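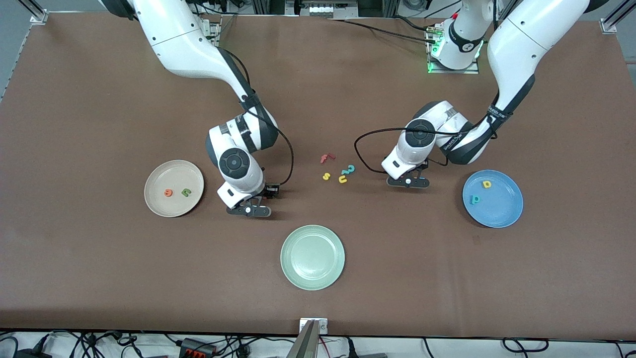 Letter sorting table, both arms on either side of the middle, green plate still empty.

Forum > Student Projects > Manipulation
Letter sorting with two arms, how do you divide the work?

hiren_table
Hello to all. I am in the second year and our robotics club has taken a sorting task as the project for this term. Our team is called Hiren and we are four students. English is my third language, so please ask if something is not clear.

The task is this. Foam letters lie on the table and there are three plates. The two arms must bring every loose letter to a plate. In the photo the beige plate has the orange "a" and the green "c", the blue plate has the yellow "D" and the teal "p". In the middle you see what is left: the red "f", the yellow "s", the yellow "u" and the teal one, which is a 2. We call everything letters, but the set has digits also.

Our rule at the moment is very simple. The right arm (it is on the left side of the photo) takes everything that goes to beige, the left arm takes everything that goes to blue. For the green plate we have no rule yet, because it lies between the arms and both can reach it. When both arms want the middle, one must wait, and the waiting takes more time than the moving. In our last series we did 90 picks and 58 were good. Most of the bad ones were in the middle cluster.

My question: do you divide the table by a line, or do you let a planner decide for each letter?

oma_k
Divide by a line and stop there. We did the planner last year and lost almost 20 days on it. Our advisor was very happy with the planner, but the demo day was not very happy.

What are your 32 failures? If they are collisions, it is a scheduling problem. If they are bad grasps, a line on the table will not help you at all.

hiren_table
Mostly bad grasps. The fingers come down on two letters together, or they push the letter and it turns. Real collisions we had none, the lock is working. It only makes us slow.

ziment
Then I do not agree with oma_k that the line is the first thing. Look at the "u" and the 2 in your photo. The "u" sits directly below the 2. Whoever goes first will touch the other one if the gripper opens wide. I would use one arm to separate the cluster and the other to pick. It costs one extra movement and you win it back.

Also the "f" is lying on its side. Do you estimate the orientation, or do you only take the center of the color blob?

hiren_table
Only the center of the blob, and then the longer axis. For the "f" it is good. For the "c" it was terrible, because the center of a "c" is in the hole! The gripper closed on air many times before we moved the point to the back of the letter.

ziment
Yes, the famous "c". The "u" will do the same to you. You need a grasp point for each shape, saved in a table. It is boring work, but you do it one time only.

oma_k
Separating first is nice on paper. Foam is light and it does not go where you push it. When we tried, the letter stuck to the finger and traveled with it to the other side of the table. I repeat my advice: a fixed line, one arm in the middle at a time, and fix the grasps.

ziment
Our foam is maybe heavier than yours. With us the push works when it is short and slow. I can send the values, but they are for our gripper.

kingi_second
I read this with interest, we have the same exercise in our class but with one arm. A question from a beginner: how does the system know which plate is for which letter? I look at beige and blue and I cannot find the rule. It is not color and it is not vowels.

hiren_table
You cannot find it because there is none :) The operator gives a list before the run, for example "a, c to beige". The competition rules say the list is drawn on the day, so we must not train on a fixed arrangement. The red one and the 2 were both for the green plate in this list.

kingi_second
Thank you. And do you read the character, or only the color? You have two yellow ones in the middle and a yellow "D" on the blue plate.

hiren_table
Both. Color first and then the shape. Color alone was our version from the beginning of February and it confused "s" and "u" in every second run. We now have 500 labeled crops for the shapes. The "p" is still weak, when it is rotated it becomes a "d" for the classifier.

Kenneth McIver (moderator)
I moved this from General to Manipulation. Two comments from my side. First, p and d in lower case are the same shape in most foam sets if you turn one by 180 degrees, so check if your set even has a lower case d before you spend a week on it. Second, please report the grasp failures and the waiting time as separate numbers. In the judging they are separate points.

hiren_table
I checked, our set has no lower case "d", only the big one. So we can delete this class. I am a little ashamed.

For the rest, we decided with the team to do both opinions in order. First the table of grasp points, with the line like oma_k says. Then, if there is time before the deadline, the short push from ziment, only for letters that touch. Ziment, please send the values also if the gripper is different.

oma_k
Good plan. You will not have time for the push.

ziment
Values sent in private message. Start with half of the speed.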